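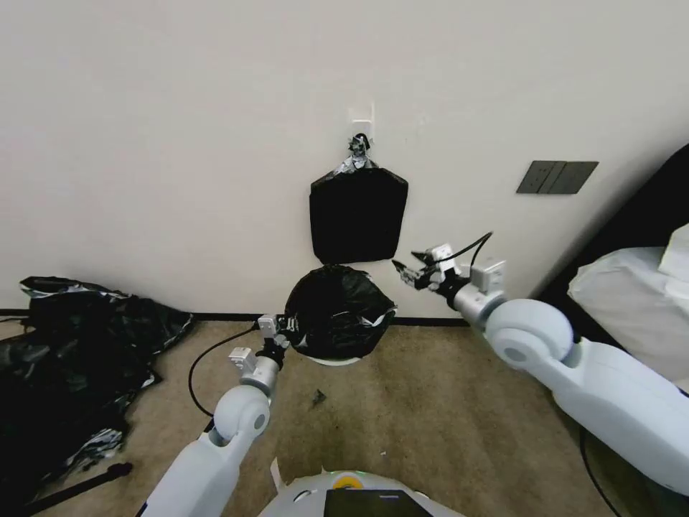

Page last changed in January, 9:40 pm

List archive: small trash, big feelings
Posted by Linnea Moen, January
Reading time: 6 minutes

Hi all,

I've been meaning to answer Jomar since he wrote, and then it got to be one of those weeks where I read the list on my phone in line at the grocery store and never typed a word. So this is going to be long. Get a coffee.

Jomar Abella wrote:
> We moved into the Rundcombe place over the holidays and I am losing a
> stupid war with a trash can. It's the little round one in the hallway.
> The bags I have are way too big for it, they slide down inside the first
> time anybody throws in something heavier than a tissue, and then I'm
> fishing around in there with two fingers. Also where does everyone keep
> the spare bags? Ours live under the kitchen sink, the hallway is at the
> other end of the apartment, and so the can sits there with no bag in it
> for days. Ineke says buy a bigger can. There's no room for a bigger can,
> the closet door opens right over it.
> Jomar

First of all, Jomar, congratulations on the move! And no, don't buy a bigger can. Ineke, I love you, but you have that enormous laundry room and it has warped your sense of what other people can fit next to a door.

I have the same kind of can, small and round with a white base, standing right up against the baseboard on the carpet, and I line it with black bags that are too big for it. I like them too big. The trick (if you can call it a trick) is to let the extra come up over the rim and fold outward, so that it bulges out all the way around and you can hardly see the can anymore. It looks a little like a muffin, I'll admit that. My sister thinks it looks terrible and tucks it all under whenever she's over, and by dinner the bag has slid down again.

How I put one in, since Jomar asked more or less that very question:

Shake the bag open first, all the way, over your head if you have to. Push the bottom down until your knuckles touch the floor of the can. Run your hand around the inside so the air gets out, otherwise you've got a balloon in there and the first banana peel sits on top like a hat. Then fold the top out over the rim, going around, and give the folded part a little tug down on each side. If it's still loose, gather the slack in one spot on the outside and tie a small knot in it. Siv showed me the knot years ago when we shared the place on Tundley and I thought it was fussy. I do it every time now.

About the bags being at the wrong end of the apartment. I used to keep the roll in the bottom of the can, under the liner, which is what everybody tells you to do. It works fine with a tall kitchen can. With a small round one the roll takes up a third of the space, and the day something leaks you have lost the whole roll. I threw out most of a box of Stulecks that way and I am still a bit sore over it.

So I went up the wall instead. I put up one of those small white adhesive hooks above the can, and a black bag hangs from it right over the bin, with the top twisted and knotted so it stays on. Hanging there it goes nice and flat against the wall, and the bottom stops a little above everything on the floor, so it isn't in the way when you toss something in. I know, a black bag on a white wall isn't going to win me a magazine spread. The light switches are just to the right of it, and those are dark gray, so I tell myself it's a theme.

A few things I've learned about the hook:

Wipe the wall before you stick it on, and then leave it alone overnight. I hung mine after maybe ten minutes the first time and it came down with a noise like somebody dropping a wet sandwich.

Don't put it too close to the switches. You want to be able to slap the lights on in the dark without getting a handful of plastic. I moved mine once for exactly that reason, and the wall was none the worse for it, though I did pull slowly and straight down the way the package says.

Keep it light. Mine is for bags, and only bags. Jonatan hung an umbrella on his and then wrote to this list as if the hook had betrayed him. (Jonatan, you know you did.)

The carpet is the part I haven't solved. Ours is beige, wall to wall, and a trash can on beige carpet is asking for it. I had a plastic tray under there for a while but it slid and curled up at one corner, and I kept kicking it. Siv wrote a while back that she cuts a circle out of an old yoga mat and sets the can on that. Siv, did it leave a mark on the carpet after a while? I'm worried about the rubber and I'd like to keep my deposit. The baseboard is easier, it's thin and black and doesn't show a thing, I go over it with a damp rag when I vacuum and that's it.

Somebody asked last fall about buying bags in bulk, and I never answered that one either. I got the 1000 box from Sjöberg with my neighbor and we split it, and it's too many. I have bags in the linen closet, I have bags in the car. If anybody near Rundcombe wants a stack, please take some, I'm serious, I'll meet you halfway. They're black and thin, fine for paper and tissues and the stuff that comes out of coat pockets, not so great for anything with corners. For the kitchen I still buy the thicker ones.

Oh, and Jomar – the closet door. Have you thought about the other side of the hallway, by the switch? I have no idea what your hallway looks like, but in ours the strip of wall under the switches was just sitting there doing nothing, since you can't put furniture in front of it anyway. A little can fits there and you don't have to hunt for it.

Let me know how it goes, and tell Ineke I said hi and that I'm still waiting on the casserole dish.

Linnea

To write to the list, reply to any message. To leave it, contact the list owner, Siv Kristiansen. Messages copyright their authors. Back to top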